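The Clinthorpe fleece blanket, after a winter and a bit

I've been meaning to write this one up since September, when I finally stopped pretending I was going to send it back. Those of you who have been reading for a while know I'm fussy about bedding. I've returned sheets for being too crunchy. I once gave away a perfectly nice quilt for the sole reason that it whispered when I turned over. So a blanket with monkeys all over it was never going to be an obvious choice for the foot of my own bed, and yet there it's been, night after night, and I've gotten so attached to the thing that I thought it deserved a proper review.

I bought it from Jaderus, the home goods place out past the bypass, from one of those big wire bins they keep by the registers. It was $23. I had gone in for a shower curtain. There was a plain gray one in the same bin for a few dollars less and I stood there with one in each hand for much longer than any grown adult should, and the monkeys won. I'd had a long week.

The pattern first, as it's what you'll be living with. Narrow stripes in light blue and white, and over them rows and rows of cartoon monkey faces with round ears and wide red-orange mouths. They look delighted to see you. If you're the sort of person who needs a bedroom to be restful, I'd think hard about that, as there's no angle from which you can avoid being grinned at. My duvet cover is a lavender gray that I picked years ago to be soothing and grown up, and I was worried the two would fight. They don't, really! The blue in the stripe is pale enough that it sits happily next to the lavender, and the brown in the faces goes with all the beige and oatmeal sweaters I seem to own. I wouldn't put it with a floral, though. I tried it over a rose print in the spare room for one night and had to go back in and take it off again before I could sleep.

Now, warmth. It's a thin sort of warm, if that makes sense. By itself, on a couch, with the heat turned down, it takes the edge off but you'll still want socks. On top of a duvet it does something much better, which is to stop that cold patch you get over your feet at four in the morning. I used to sleep with an old wool throw down there and it was heavy and slid off sideways every single night. The fleece grips the duvet cover a little, so it stays put unless you really thrash. My cover is a brushed cotton. On a slippery sateen I suspect you'd find it on the floor, and I'd love to hear from anyone who has tried.

Size is where I'd take off a point. It's sold as a throw but it's cut on the generous side for a throw and on the stingy side for a blanket, and it covers the middle of my bed from one side to the other with not a lot left to tuck. If you want to pull it all the way up to your chin and have your feet in it as well, you need to be shorter than I am or willing to curl up. I'm willing to curl up. I do think they could have added another foot to it and charged a couple of dollars more, and I'd have paid it without a grumble.

Washing. I've had it through the machine 18 times (I keep a tally on the inside of the laundry cupboard door, a habit I picked up when I was reviewing towels and have never managed to drop). Cool wash, gentle spin, no fabric softener, hung over the shower rail overnight. The first wash shed a really startling amount of blue fluff and I'd strongly suggest you do that one by itself. I put it in with a black cardigan and spent an evening with a roll of tape. After the third wash it more or less quit. The colors have held up beautifully, and the red of the mouths hasn't bled into the white, which I honestly expected it to. The pile has gone a bit flat along the edge where I fold it, and there's some pilling at one corner. I went over that with a fabric shaver and it came up fine.

One small warning about the dryer. I did it once, on low, in a hurry, and it came out with so much static in it that I got a shock from the doorknob, the lamp and my own earring. Hang it up.

What I didn't see coming is how useful it's turned out to be in the daytime. My bed is where all the sorting happens in this house. I have no utility room, the kitchen table is always covered in mail, and the floor is the floor. So when the seasons change and everything has to come down from the top shelf and be aired and looked over and either kept or passed on, it all goes on the bed, and I spread the fleece over the duvet first to keep lint and hallway dust off the cover. It shakes out the window in about two seconds. Pale duvet covers show everything and I'd rather wash a throw than wrestle a king-size cover back on by myself (I have never gotten good at it, corners and all, and I've watched the videos).

This year's big sort was mostly puffy things and knits. The puffy things are the hard part. You fold them and they breathe in and unfold themselves again, and if you try stacking them they just slide. On the fleece they stay where they're dropped, which is a help, and I could work my way through with the cable knits up at one corner on the duvet and the quilted stuff down in the middle waiting its turn.
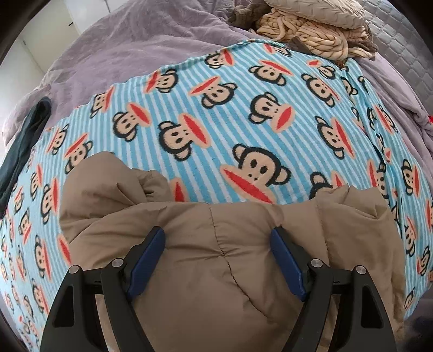

Marisol wrote in after my last bedding post to say hers had lasted through two kids and a move, and that the trick to the flattened edge is to brush it with a soft nailbrush while it's still damp, always in the same direction. I've now tried this and I'm delighted to report it works, or at any rate it works on the fold line. The pilled corner is beyond brushing. She also said she'd never buy the matching pillowcases, as fleece against your face all night is a sweaty business, and I have to agree with her there, having napped on a folded-up corner of mine in July like a fool.

A few of you will want to know how it stacks up against the other two I've tried. The Spanos throw is thicker and has a nicer bound edge, and if I were buying for a guest room I'd probably go that way, but it takes forever to dry and it only comes in colors I'd call mud. The Kerngate one is softer straight out of the bag, softer than anything I've touched in fact, and then you wash it and it turns into a slightly different blanket that you didn't pay for. I passed mine along to the dog next door, who has no complaints. The Clinthorpe sits between them. It isn't the plushest and it isn't the warmest, but it's the one that looks and feels closest to how it did on the day I carried it home.

If you're hunting for it, the shelf tag at Jaderus had item number 2183 on it, and the plain gray is 2508. They didn't have many of the monkeys left when I was in there last, and the girl at the register thought there might be a version with foxes on the way, so I may be back with another one of these before long.

Four out of five from me. Lose the fluff on the first wash and add that extra foot of length and I'd hand over the fifth.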